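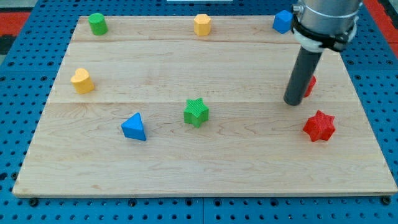

Emília Jireš

Print | E-mail

Search this site
Enter keywords Go

I went to the Bikthorpe town budget workshop last week so you didn't have to, although I really wish a few more of you had. There were plenty of chairs! And there was coffee, and the good kind of cookies (the ones with the jam), and a 62-page packet that I've now read twice, once with a highlighter.

Let me start with the part people keep stopping me about at the grocery store, the reserve fund. Yes, the town has one. No, it isn't a secret pile of cash. It's money set aside for years when the sales tax comes in low or a water main goes in January, and the town's own policy says how big it has to be. Right now we're a little over the minimum, and the draft budget would take us down to almost exactly the minimum by next June. That's legal and it's within policy. I still don't love it. My feeling is that if you plan to land right on the line, you'd better be very sure of your numbers, and I asked the finance office how sure they were. The answer was "fairly," which I wrote down.

Then there's Lemaire Street. The repaving was in last year's budget, got bumped, and is back again on page 41 with a bigger price next to it. I know asphalt costs more than it did. What bugs me is that the packet shows the new figure and leaves out the old one, so you'd have to dig up last year's copy to see the change. I did dig it up (it was under the cat carrier), and I've asked for both figures to be printed side by side in the final version. If a project gets put off, folks ought to be able to see what the delay cost them. I was told that's a reasonable request and that it would be "looked at." I'll be looking at it too.

Now, trash pickup. The contract with Josero runs out at the end of June and the town has to decide whether to renew it or put it out to bid. I got 63 e-mails on this one, more than on everything else put together, and a good many of you are happy with the service and just don't want your pickup day to change again. I hear you. I'm leaning toward going out to bid anyway, mostly to find out what the going price is, and Josero would be welcome to bid like anybody else. We haven't done it in a long while and it feels overdue. If you think I'm wrong, write and tell me so, because I haven't made up my mind and the vote isn't until after the holidays.

A smaller thing, but I got a bit worked up over it: the online payment system. The town pays for a program called Geltivar that handles water bills and permit fees, and it adds a charge every time someone pays by card. The charge is small. But 1,252 households paid a water bill by card last quarter, and it adds up, and most of it comes from people who don't keep a checkbook anymore. I asked whether the town could cover the charge for water bills only. The clerk's office is working up what that would cost and I should have it before the public hearing. I'll put it in the next newsletter, whatever it turns out to be.

Somebody at the workshop asked why the library hours line had gone down. It went down by $400, and it's a change in how the Sunday cleaning is billed. The hours stay the same. I checked twice, as that's the kind of line that gets a whole rumor going by suppertime, and I've been part of starting one or two of those myself back before I was on the council.

If you want to read the packet yourself, the clerk's office has paper copies at the front desk, and they're free. Start with the summary table at the front and then skip straight to the capital projects, which are much easier to follow than the fund transfers (I still have a sticky note on the transfers page that just says "ask again"). You can speak at the public hearing without signing up ahead of time. You get three minutes, and it's fine to read from notes or to say you agree with the person before you and sit back down.

Keep the e-mails coming, even the cranky ones. I answer them in the evenings, so if you get a reply from me at eleven at night, that's just when the dishes were done.

Print | E-mail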